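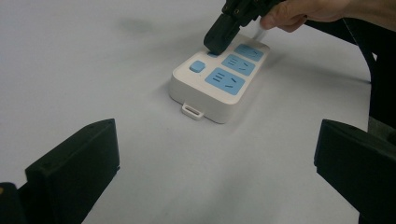

A white power strip with light blue sockets and small buttons beside them.

The strip under the desk

When I moved to Truvelska I brought two suitcases and a box of kitchen things, and on the first evening I understood that my room had only one socket. It was behind the wardrobe. The next morning I went down to the market street and bought a power strip, and it was the first object I owned in this country. It is a strange thing to feel warm about, but I still have it, and it still works.

I think most of us do not choose a power strip. We pick it up near the cash register together with batteries and tape. Then it lives behind a couch for ten years and collects dust, and we remember it only when there is no free place for the phone charger. For this article I spent part of January looking at the ones in my own home and in the homes of patient friends, and I have come to believe they deserve a little more attention.

The first matter is the look. For a long time every strip in the shops was grey or a yellowish kind of white, and people hid it. Now you can find them with a bit of colour, a light blue or a soft green, and rounded corners like a soap dish. A neighbour of mine keeps hers on top of the desk, beside the lamp, and says it is nicer than the lamp. I was doubtful until I tried it. If the strip is on the table, you do not crawl on your knees in the evening with a torch in your mouth.

The second matter is the buttons. A strip with no switch is simple, but everything on it stays ready day and night. I prefer one with its own buttons, placed where a finger can reach them without touching the plugs. Press each one a few times in the shop, if they let you. The button should move cleanly and you should feel clearly when it has gone down. In the hardware shop on the Birano road the man behind the counter let me press every model he had, and one of them stuck so badly that he took it off the shelf himself.

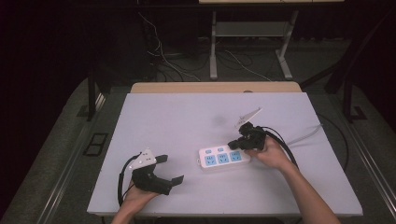
Then there is the shape of the openings. Anybody who has moved between countries will know the drawer full of adaptors, and how the large ones cover the neighbouring socket. Before you buy, bring your thickest charger with you and see how much space it takes. I did this at Mateos, the small electrical shop near the station, and learned that a row of sockets can lose half its use to one fat plug.

The cord is also worth a look. A thin cord lies nicely along the wall, but please read the rating printed on the strip and keep the kettle and the heater away from it. My kettle has its own socket in the kitchen. My desk strip carries a lamp, a radio and a laptop that takes up to 700 watts less than the heater would, and I sleep well. Do not plug one strip into another, even for one night, and do not put the cord under a carpet where you cannot see if it is worn.

For the wall, look for a tab or a hole for hanging. I fixed one strip to the side of my bookcase at Bredley Street, where I live now, and the floor became much easier to sweep.

Once a season I pull out every plug and clean the top with a dry cloth. It takes me as long as a cup of tea needs to cool. Last time I found a coin behind it, and a charger for a phone I gave away years ago.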